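Changes to the Staff Refreshment Program

The Office of Workplace Services at Stulatley has completed its review of the refreshment program and will introduce revised arrangements in July. The review drew on 2,741 responses to the spring survey, and the Office thanks all employees who took part.

Fresh fruit will be delivered to each floor 3 mornings a week, before 9 a.m. Kongkaew will remain the supplier for the main building. Deliveries to the Samix annex, which were suspended during the renovation of the loading area, will resume on the same schedule. Apples and pears will be offered throughout the year, with other fruit added according to season.

Paper cups will continue to be stocked in meeting rooms and visitor areas. In the kitchens, employees are asked to use their own mugs where possible – a shelf has been set aside for this purpose on every floor. Departments hosting outside guests may order additional cups in cases of 500 through the supply desk. Orders require two working days' notice and a valid cost code.

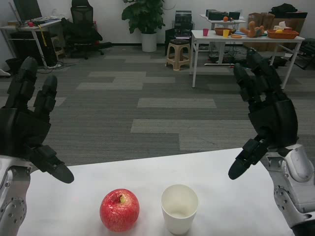
Reading time: 2 minutes

Georges Shboul, Head of Workplace Services, has confirmed that the monthly allowance for departmental catering will stay at $300. Requests above that amount must be approved in advance by the division manager.

Employees with food allergies or other dietary needs should contact Kamonchanok Chantharasri at the supply desk. Details already on record will be carried over and do not need to be submitted again. The revised order form will be posted on the staff portal before the new arrangements take effect.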